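We almost didn't go to Fornilham at all. The plan had been two weeks somewhere warm with a pool, the kind of place where you're handed a wristband at the desk and don't put your shoes back on until the airport bus comes. But then my knees started behaving themselves again after the winter, and Liette found a walking holiday in an old brochure she'd been using to level the bookshelf, and by the end of that evening we had three maps open on the kitchen table and I was looking up the price of wool socks.

So, March, and the coast path from Fornilham to Tellberg. It's 53 miles if you do the whole thing, and we gave ourselves 8 days for it, which the young man at the walking company clearly thought was a lot. I could hear him being polite about it over the phone. But I don't see the point of going all that way to stare at my own boots, and I like a long lunch, and Liette likes to stop and read every single sign (she read one out loud to me about drainage, all of it, in the wind). Eight days was just right for us and I'd do it the same way again.

The company moves your bags from one guesthouse to the next, so all you carry is your lunch and your rain gear. I had my doubts about this. I've always been a person who wants her things near her. By the second morning I was leaving my bag at the bottom of the stairs without a backward glance, and I'd even moved my book into it, and my spare sweater, and then my second spare sweater.

The first stretch out of Fornilham is the gentlest, along the top of a long shingle beach and then up through fields where the path gets narrow between two walls. We had sun until lunch and then a kind of fine mist that doesn't look like rain but gets down your neck anyway. Our first night was with Erlinda Macapagal, who runs the Manalastas guesthouse and who had the heating on full and a pot of ginger tea waiting. I can't tell you how welcome that was! She makes a rice porridge for breakfast with chicken and a soft egg and a lot of black pepper, and I have tried to make it twice since coming home and it's been fine, but it hasn't been hers. I suspect I'm not patient enough with the stirring.

Her cousin Arnel Dumlao drives the bag van, and he's worth talking to if you catch him before he sets off. He told us to skip the inland loop on day three and stay down by the water, even though the map makes the inland way look shorter. I'm so glad we listened.
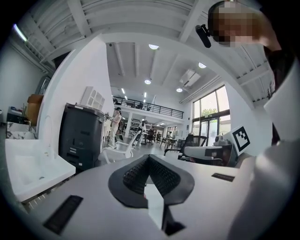 Gray and black, up close

The low path goes around the foot of the Grellon headland, and you do need to check the tide table before you try it. There's one pinned up in the porch of the café at the start, and the woman behind the counter will ask you what time you're planning to cross whether you bring it up or not. We had a good wide margin and still walked a bit faster than usual. On the other side there's a little cove with flat rocks, and we sat there with cheese sandwiches and watched some sort of small brown birds running back and forth at the edge of the waves. Liette says sandpipers. I say she'd say sandpipers about anything with legs.

Days four and five are the hard ones – up, down, up again, with steps cut into the hillside that were made for somebody with a much longer stride than mine. I'll admit I got a little short with everyone on day four. We'd fallen in with Colm Costello by then, a retired bus driver walking the path on his own, and he had the good sense to talk about soup until my mood lifted. He's planning to do it again in the fall, going the other way, so he'll have the wind behind him.

We took day six off completely. I washed some things in the sink, slept for an hour in a chair, and had the best fish stew of the trip at a place by the harbor that has no sign, only a blue door. The cook is Thanasis Konstantinidis and he puts orange peel in it. I asked.

Tellberg itself is small and a bit steep, with a bakery that sells out by ten in the morning, so go early. The path ends at a stone bench beside the lifeboat station. We sat on it for quite a while, and then Liette noticed there was a sign.

If you're thinking of going, bring two pairs of real walking socks for every pair you think you need, and book Erlinda's place before you book anything else, because she only has 3 rooms. I'm happy to pass along the name of the walking company if you leave me a comment. We're looking at the islands for next year, but Liette's bookshelf is leaning again, so first we'll have to find it a different brochure.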